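Search tickets Search Advanced

Ticket 904: Second pair of hands for the bench, spec and budget
Opened by: Mélanie Sutherland
Assigned to: Kenneth Navarro
Category: Equipment / purchasing
Status: Waiting on quote

Mélanie Sutherland, 9:12 am
Kenneth, I need help turning a wish into a line in the January budget. The two-arm bench at Camthorpe is booked solid and I'd love to put a second one next to it. Murray has set aside room for one setup, but the first quote from Jutell came back with the arms, the hands and a support plan all lumped into one price, so I can't tell what we'd be paying for. Can you tell me which parts we really need new?

Kenneth Navarro, 9:40 am
Yes!! Very happy to see this one come in. Can you send me:
- the Jutell quote with the line items split out
- which tasks the second bench is for (only the pouring work, or the sorting too?)
- whether the Soron controller has a free port

Mélanie Sutherland, 10:25 am
Pouring first, sorting later in the year. Lorne checked the controller and there are 2 free ports, so that's one box we don't have to buy. I've asked Jutell for the split.
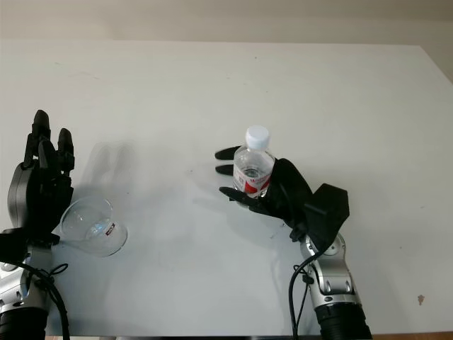 The hands are where I'd put the money, and I'll argue for that with Murray if I have to. We could get by with simple two-finger grippers on the new bench and save a good bit, but then every task we write has to be written twice, once per bench, and I really don't want that. With the black hand on the right, three fingers go around one side of the bottle and the thumb and palm press from the other, and that's the hold all our pouring tasks are built on. I'd like the same hands on both benches so Lorne can move a task across without touching it.

Kenneth Navarro, 11:02 am
Agreed on matching hands, that would have been my pick too. Two things to add to the request before it goes to Murray. Put in spare fingertips, they're cheap next to a hand and waiting on a shipment is no fun. And put in cable guides! I'd go for proper clips along the forearm, ordered with the arms so they fit.

Also ask for a price on the table. Same height and same top as the one we have, please. A different height means redoing the arm positions.

Lorne Turcotte, 1:15 pm
Jumping in. I measured the floor space and a second bench fits along the wall if we move the Carrier unit 200 mm toward the door. I can do that on my own in a morning. Power is fine, there's an unused outlet on that side.

One question for Jutell: do the hands come with the mounting plates, or is that extra? Last time it was extra and we only found out when the boxes were opened.

Mélanie Sutherland, 2:48 pm
Split quote is in, attached to the ticket. Plates are extra, good catch Lorne. The support plan is the part that surprised me, it's priced per arm. I've asked if we can cover both benches under one plan. Aurel Anghel is our contact there and he's been great so far, quick answers and no pushing.

Kenneth Navarro, 3:30 pm
Nice work. I've changed the request to: arms, matching hands, plates, spare fingertips, cable clips, table. Controller removed. Support plan left open until Aurel gets back to you. Once his number is in I'll pass the whole thing to Murray Leclerc for sign-off.

Status changed: Open to Waiting on quote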